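Our packing bench is getting a robot arm. What happens to the people on it?

Asked in Workplace and Small Business

Hi all, long-time reader, first question. I run the kitting bench at a place called Clurwood. We put together little sorting and counting sets for schools and clinics, so all day long it's small colored pieces going onto small boards, then into a sleeve, then into a carton. There are 3 of us on the bench plus whoever we can borrow in January when the school orders land. A normal day is 200 sets and a bad day is more than I want to think about.

The owners have signed up with an outfit called Flarkedora to put an arm on the placing step. They built the whole thing on a computer first and sent us the simulation, and we all crowded around the office screen at lunch to look at it. I grabbed a couple of views:
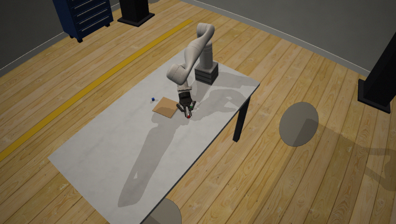
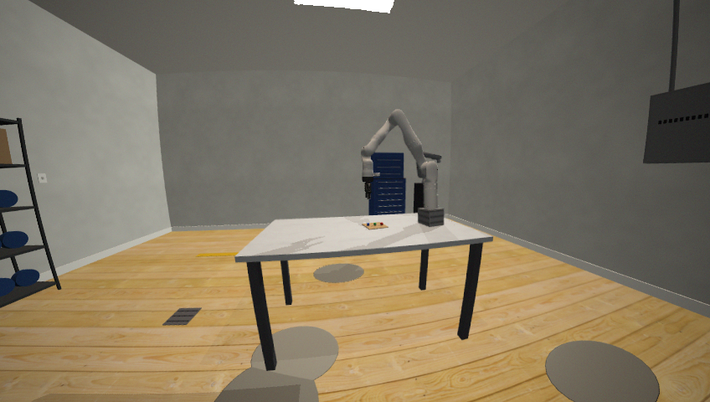 My boss says no one is losing their job and I believe her, mostly. But she couldn't tell me what we'd be doing all day once the placing is gone. Two of us have sore wrists so I won't pretend I'd miss it. I'd just like to know from people who've been through it — what does the day look like after? And is there anything I should ask for now, while they're still at the stage where changing things is cheap? The install is supposed to be in 20 weeks.

Thanks!

3 answers

Aino Koskela
Marked as most helpful

I was in your shoes at Ikonen, different product (pill organizers) but the same kind of fiddly pick and place. Long answer, sorry.

The first couple of months were MORE work for us. Somebody has to keep the parts coming, and it has to be somebody who knows what a bad part looks like. You and I throw out a chipped piece without noticing we did it. The arm put chipped ones down just as nicely as good ones until we got a check added, and that check was my idea, and I'm still a little smug about it.

After that my day went like this: load in the morning, watch the first few go through, then sleeves and cartons, then clear a jam, then paperwork that didn't exist before. Wrists much better. Boredom worse, if I'm being fair. We fixed that by swapping places every two hours and I'd get that agreed before it's installed, in writing.

Things I'd ask for now:

Time with the simulation, with the person who built it sitting next to you. Not a lunch break. Ask them to run a bad day, with pieces tipped over or touching each other. Ours had only ever been run with everything sitting politely apart.

Who is allowed to stop it, and who is allowed to start it again. At our place the answer to the second one was "the engineer," and the engineer left at 3 p.m.

Training on paid hours for everyone on the bench, including your January people.

A pay review. You'll be running a machine. That's a different job title in most places, so bring it up early, while they still need your help.

Also find out where you'll stand to reach the finished boards. We had to move ours after install and it cost a week.

dotty_in_shipping

Your boss probably means it but "no one loses their job" usually means they don't replace the next person who quits. Ask that exact question. We went from five to four that way at Dotness and it was fine until someone had a baby.

benchmonkey

what they said about swapping. also label your bins. we did 2,554 units in our first full month with ours and the only real stoppage was someone filling the green bin with blue

Comment from the asker: Thank you, this is so much more useful than the brochure! I've asked for an hour with the simulation person and my boss said yes right away. Haven't brought up pay yet — working up to it. Aino, did your check use a camera or was it a person looking?

Reply from Aino Koskela: Camera, but for the first three weeks it was me with a desk lamp. Keep a few chipped pieces in a jar so you've got something to test it with.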